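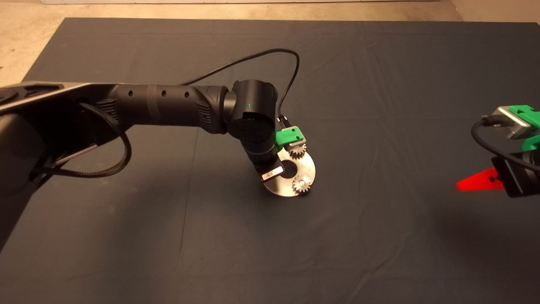

Fundetti reworks fingers and cabling on two-arm gear cell

The two-arm handling cell at Fundetti's Godoy shop is back in service after a maintenance stop in February, the company said. Work covered the gripper fingers, the cable routing at the wrists and the cloth on the work table.

The cell handles small geared subassemblies, among them a flat metal disc carrying two spur gears. One gripper uses green 3D-printed parts to hold the disc. Red fingers are fitted elsewhere in the cell, and their gripping faces carry a rough black pad.

Pad wear was the reason for the stop. According to the maintenance log, the previous set had run 1,435 cycles when the edges began to shed grit onto the table. The replacement interval has now been set at 884 cycles, with a visual check at the start of each shift.
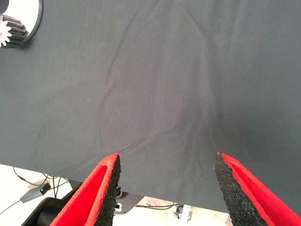

Telma Riquelme
Automation Reporter

The pads are bonded to the inner faces of the fingers and cannot be swapped separately. Technicians replace the whole finger, then close the gripper on a gauge block and reset the zero position in software. The procedure takes nearly 5 minutes per gripper, said Domingo Zúñiga, maintenance lead at the Godoy shop.

Cable slack was the second item. The gripper cable leaves the forearm in an open loop and returns to a connector on the gripper. The loop has to be long enough for full wrist rotation and short enough to stay clear of the other arm. Zúñiga's team shortened it by 2 inches and ran both wrists to their limits at low speed before signing off.

The dark cloth on the table remains in use. It keeps dropped gears from rolling and cuts glare for the cameras, but it bunches when a finger closes too low. Approach height has been raised in the pick program, and operators are told to pull the cloth flat before a restart.

"If the fabric is pinched, stop the arm and open the gripper by hand," Zúñiga said. "Do not jog it out."

Controller settings were backed up before the work and restored without changes. Spare fingers are printed on site. Nadine Masri, who schedules production at Fundetti, said a second cell of the same layout will get the same cable change at its next planned stop.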